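Home · Shop · Recipes · Basket Club · FAQ · Contact

Filed under: Packing & carrying / Questions you keep asking

Last updated Jun 30, 2021

Basket packing: your questions

I get a lot of emails about baskets. I started Tendlow as a little blog about food shopping without a car, and somehow the posts on packing are the ones people write in about, far more than the recipes (which I slave over, thank you very much). So I've gathered the usual questions here, and I add to the page when a new one keeps cropping up. If yours isn't here, use the contact form and give me a few days.

Why a basket and not bags?

Because I'm lazy, mostly! A basket stands up by itself on the worktop, it stays open while you fill it, and when you get home you can lift the whole lot over to the cupboard and unpack in one go. Bags slump. I still keep a couple of fold-up ones in my coat pocket for the overflow, and I wouldn't want to take a basket on a packed bus at teatime, but for the walk to the shops and back it's what I reach for.

What size do you use?

My everyday one is the Kadow medium, and it does a top-up shop for two people quite happily. I had the large before that and gave it to my sister. The trouble with a large basket is that you fill it, and then you have to carry it up the hill. If you're doing a full week's shopping for a family, get two mediums and make someone else take the other one.

Plastic or wicker?

I know wicker looks lovelier. I've got a wicker one and it lives on top of the wardrobe with scarves in it. For food I like plastic with holes in the sides, as you can rinse it in the bath when a yoghurt goes (and a yoghurt will go) and it dries off by itself on the draining board. Wicker snags net bags too, and carrier bags, and my good cardigan. Bright colours are handy if you leave things behind in places, as I do.

Should the handles be on the long sides or the short sides?

Long sides for me, every time. You can bring them together over the middle and carry it one-handed if it isn't too full. Handles on the short ends are fine for laundry, where you've got both arms round it anyway. If the handles are the sort that fold down, do check they fold outwards. I had one where they dropped inwards on to the tomatoes.

What goes in first?

Tins, jars, bottles, bags of sugar, anything you wouldn't mind sitting on something else. I put those flat on the bottom and over towards the middle, so that it doesn't tip when I pick it up. Then cartons and boxes go round the edges, standing up. They make a sort of wall and everything else leans on them. After that I fill the middle with whatever is left, and soft things go in last.

Somebody asked whether I do this at the till. I do not, there's a queue! I chuck it all in, walk over to the ledge by the window and sort it out there.

Can I put kitchen roll and tape and so on in with the food?

Of course. Rolls of things are brilliant for packing, they fill up awkward gaps and they don't mind being laid on their side. I'd only keep cleaning stuff apart, in its own bag with the top tied. I had a bottle of floor cleaner leak all over a loaf once and the loaf smelt of pine right through to the crust.

Do you put eggs in a basket?

Yes, all in one, I've heard the joke. On top, box closed, and I carry it on the side away from the traffic so I'm not swinging it into bollards. I've had 2 broken since I started keeping count, and I've been keeping count since August, so I'm rather pleased with that.

Where do crisps go?

Upright, near the top, with something firm behind them to lean on. Lie them flat and you'll forget, and then the cheese goes on and you've got crumbs. I know some people let a bit of air out of the bag to make it fit, and those people are beyond my help.

And round fruit? Mine always rolls out.

This is the one I'm asked most! Loose fruit rolls if the pile comes to a point, so try to leave a dip at one end and put the round things in there, with something behind and something in front. I don't bother bagging an orange, it has a perfectly good skin of its own. Melons are trickier. A big one belongs at the bottom and the rest of your shopping just has to work round it, but a little one can go at the end with the oranges. My last full basket had the orange right at the far end, something green and melony beside it, and a snack bag propped in front. 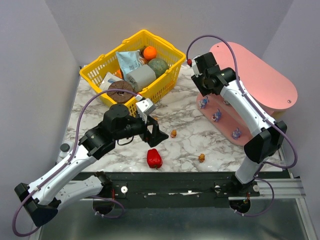

How full is too full?

If anything falls off when you walk across the kitchen, it's too full. You can heap it a bit above the rim in the middle, I always do, but whatever is up there should be sitting in something and not just balanced. I did weigh mine for a while and found that 10 kilos was my limit for the walk home. Yours will be different, and so will your hill.

How do you clean a basket with all those little holes?

Warm water, washing-up liquid and an old toothbrush, once a month or whenever something has leaked. The corners are the worst bit, that's where the onion skins collect. Don't put it in the dishwasher. The Somogyi one I had before went a very funny shape in there and never sat flat again.

Do you sell the baskets?

Only the Kadow medium, and only when I can get hold of them. The last batch was 24 and they went in a weekend. There are 187 of you on the waiting list at the moment, which is lovely and slightly alarming. Fatham are doing the next delivery for me and I'll email the list in order as soon as I have a date. Please don't send money before then, people keep trying to!

Can I collect instead of paying postage?

Yes, if you're near enough. Tick "collect" on the order form and I'll send you the address. Bring your shopping list and you can try it out at the greengrocer's on the corner afterwards.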